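Start Ratgeber Werkstatt Haushalt Newsletter Suche

Kann die Maschine das schon? So testet ihr Hausarbeit mit zwei Greifern

47 Mal geteilt – 12 Kommentare

Seit ich hier einmal über Saugroboter geschrieben habe, kommt dieselbe Frage immer wieder rein: Wann räumt mir endlich so ein Ding den Frühstückstisch ab? Meine kurze Antwort: kommt auf den Tisch an. Die lange Antwort ist dieser Text, denn man kann das ziemlich gut selbst durchtesten, und es macht sogar Spaß (mir jedenfalls, meine Familie sieht das etwas anders).

Ich habe im Juni bei Camance angefangen, mit Na-rae Chae zusammen eine Prüfliste für Küchenarbeiten zu bauen. Wir nennen sie intern Skulach, fragt bitte nicht, warum. Die Idee ist simpel: Man nimmt eine ganz normale Aufgabe, zerlegt sie in einzelne Handgriffe und schaut bei jedem, ob zwei Greifer das hinbekommen. Und zwar erst mal, wenn ein Mensch sie führt! Wenn ich mit zwei Backen pro Hand schon scheitere, brauche ich mich mit der Steuerung gar nicht erst zu quälen.

Schritt 1: Die Aufgabe aufschreiben

Klingt banal, ist aber der Teil, bei dem alle schummeln. »Tisch abräumen« ist keine Aufgabe, das ist ein halber Roman. Schreibt lieber: Tasse mit Untertasse anheben, zur Spüle tragen, abstellen. Tuch greifen, einmal falten, weglegen. Jeder Handgriff bekommt eine eigene Zeile. Unsere erste Liste hatte 123 Zeilen, und da war der Kühlschrank noch nicht dabei.

Schritt 2: Sachen nach Gemeinheit sortieren

Ich mache immer drei Stapel. Links alles, was steif ist und eine klare Form hat, also Dosen, Schachteln, Becher. In die Mitte kommt, was glatt oder durchsichtig ist. Rechts liegt der Stoff, und der ist der Endgegner. Ein Handtuch sieht nach jedem Griff anders aus, und genau damit kommen Maschinen schlecht zurecht. Fangt links an, sonst habt ihr nach einer halben Stunde keine Lust mehr.

Schritt 3: Einhändig üben, dann zweihändig

Nehmt erst einen Greifer und macht jeden Handgriff zehnmal. Strichliste führen, wirklich! Danach kommt die zweite Hand dazu, und plötzlich wird alles anders: Die eine Seite hält, die andere dreht oder schiebt, und ständig stößt man irgendwo an. Beim Flaschenaufschrauben habe ich am Anfang geflucht wie ein Kutscher. Na-rae hat den Trick gefunden – die Flasche tiefer fassen und die Handgelenke ruhig lassen, der Rest geht dann fast von selbst.

Schritt 4: Aufnehmen und wiederholen

Wer später etwas damit trainieren will, braucht viele Durchgänge, und zwar mit kleinen Unterschieden. Tasse mal links, mal rechts, Tuch mal gerade, mal schief. Wir haben uns 1000 Durchgänge vorgenommen und sind bei 1332 gelandet, weil beim Tuch so viel danebenging, dass wir einfach weitergemacht haben. Plant Pausen ein, die Unterarme merken das.

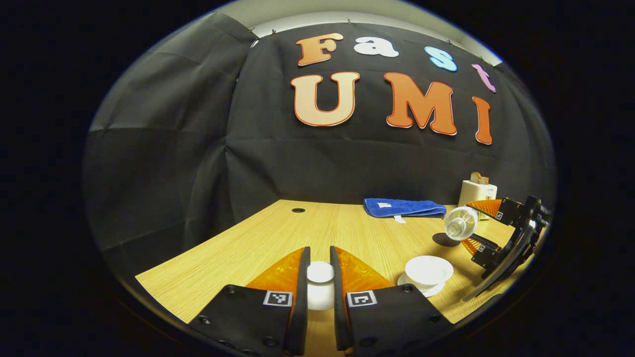
Was ich auch gelernt habe: Weiche Backen verzeihen viel mehr als harte. Mit starren Fingern rutscht mir jedes glatte Teil weg oder ich drücke zu fest, mit nachgiebigen Polstern legt sich die Backe an und gut ist. Wenn ihr nur an einer Stelle Geld ausgeben wollt, dann da.

Schritt 5: Ehrlich auswerten

Jede Zeile bekommt ein Ja, ein Nein oder ein »mit Glück«. Letzteres zählt als Nein, auch wenn es wehtut. Bei uns stehen Becher umsetzen und Schachteln stapeln auf Ja. Untertasse samt Tasse tragen ist »mit Glück«, Handtuch sauber falten ein klares Nein, zumindest ohne Mensch am Griff.

Und in der Werkstatt?

Dort sieht es besser aus, die Teile sind immer gleich und liegen am selben Platz. Teile in Kisten sortieren würde ich heute schon abgeben. Meine Küche noch nicht. Nächstes Mal nehme ich mir die Spülmaschine vor, das Besteckfach zuerst. Wer eigene Listen hat, gern in die Kommentare damit!

12 Kommentare Teilen Merken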